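Comparing two finger sets on the same gripper
By Duygu Kaplan, Mar 30, 2024

The test covers two sets of fingers, Enham and Grista, on one parallel gripper. The arm, controller and wrist camera stay the same throughout. Only the fingers change, so any difference in the results can be traced to them.

1. Fit the first set and tighten both screws on each finger. Close the gripper fully and zero the stroke in the controller.
2. Set the opening to 105 mm and the closing force to 28 N.
3. Open the camera view and check that both fingertips are visible. If one is missing, tilt the bracket and repeat the calibration.
4. Tip pocket tissue packs on to a smooth surface. Leave them overlapping, at mixed angles. 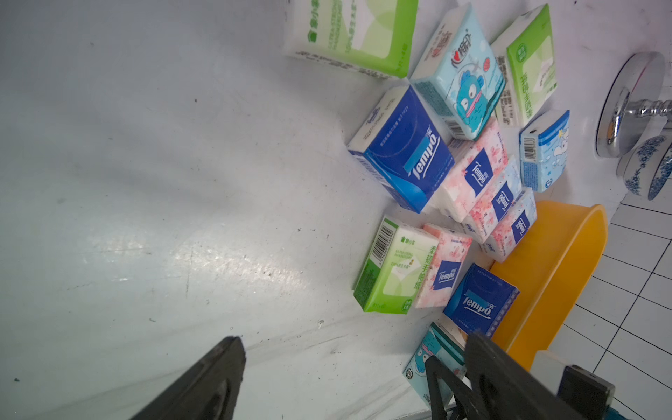

Run 112 picks per finger set. Approach from above, close, lift and hold for two seconds before release. Log each attempt as held, slipped or double – a double is two packs lifted together. Do not tidy the pile between attempts.

Glare on a pale surface can upset the depth reading. Lower the exposure before moving any lamps, and save the setting under a new name. Mine is Pastel.

Swap the fingers, zero the stroke again and repeat from step 2. Skipping the zero gives a false closing width – Sevim Gökçe lost a full set of runs that way.

Export both logs as CSV and compare slips first, then doubles.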